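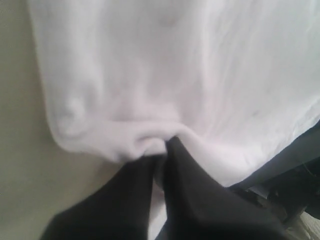 The Norow folding club is open to anyone at Brudholm aged 14 or over, and no programming experience is needed. New members start by learning to drive the arms by hand, and move on to writing their own routines in November. The first skill is a clean pinch: both fingertips closed on the cloth, with a bunch of fabric squeezed between them and the rest hanging free. Expect to spend your first session on that alone.

## What does the club do?

We teach a pair of robot arms to fold clothes. Each team records its attempts, trains on them and enters the Stekidberg round.

## How many attempts does a team need?

The entry rules ask for 200 complete folds. Last year's team recorded about 2,000 — far more than you need.

## Which garments are used?

Short-sleeved cotton T-shirts, adult sizes. Please don't bring anything with buttons or zips.

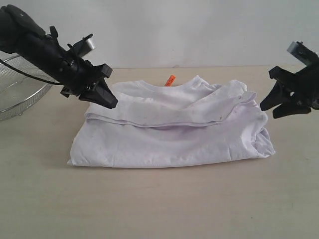

*White T-shirt, sleeves and shoulders folded in, with the orange tag at the collar.*

## Does the fold have to be neat?

It has to be roughly rectangular, with the collar facing up. Wrinkles are allowed. A sleeve left sticking out loses marks.

## Can I join partway through the term?

Yes. Hiwot Moges runs the beginners' table and will pair you with a team — ask her for the Valdovinos worksheet, which covers the controls.

## Can I take the arms home?

No.

## How do I sign up?

Send your name and year group to Adaeze Okoro by 2025-06-01. If you're under 16, we also need a signed form from a parent or guardian.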